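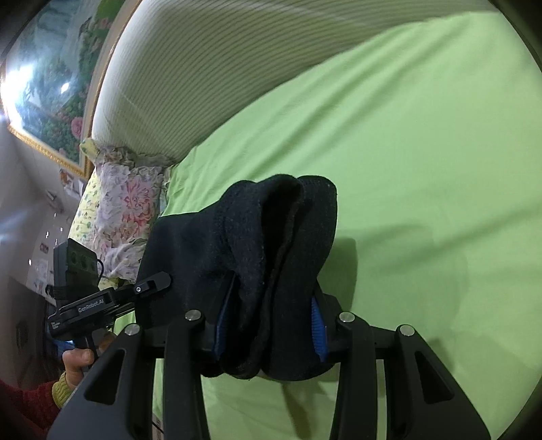 OK I finally finished reading everything I could find on the Karras water treaty and I have to tell someone, so it's you lot. Thread!

Quick background if you're new to this. Delarham sits upstream on the Karras, Stolimgate sits downstream, and the two have been arguing over the river for as long as either has had a flag. Every summer the flow drops, every summer somebody recalls an ambassador.

The new deal runs 109 pages. I read all of them on two train rides and the annexes are where the good stuff is (they always are!!). Skip the preamble, it's all friendship and shared heritage.

Annex C is the one. Delarham promises to let through at least 40 percent of the July flow at the Grotano dam. July! The old agreement used a yearly average, so you could send the whole lot down in spring flood and technically be in the clear while the melon farmers downstream had dust.

And the gauges will be read by both sides. Same station, same numbers, published every morning. I can't tell you how big that is. Half the shouting in the last dry year was two governments waving two different charts of one river.

So-ying Mok has a terrific long essay on this, and her point is that the dam was always more about electricity than water. Delarham wants to hold water back for winter, when everyone's heaters are on. Stolimgate wants it in summer for crops. So the treaty has Stolimgate selling gas north in the cold months at a fixed price. Water for gas! I love it.

What worries me: the border posts. There are still 2000 troops on the ridge above Grotano, and the text only says they'll be "reviewed." Stolimgate has 1000 on its side and the wording for them is just as mushy.

Also no word on what happens in a real drought. 40 percent of very little is very little. There's a line about "consultations in good faith" and I underlined it and put a question mark next to it.

Both parliaments still have to vote. Delarham goes first, on 9th February, and I'll be up at a silly hour with the live feed and a pot of tea. Come keep me company!

Someone asked for a map. The best one is in Annex A, second fold-out, with the old canal marked in blue. It shows the side channel at Grotano that most of the newspaper maps leave off, and you need that to follow the gauge section.

Going to do Annex D tomorrow, the fishing rights one. It has eels in it.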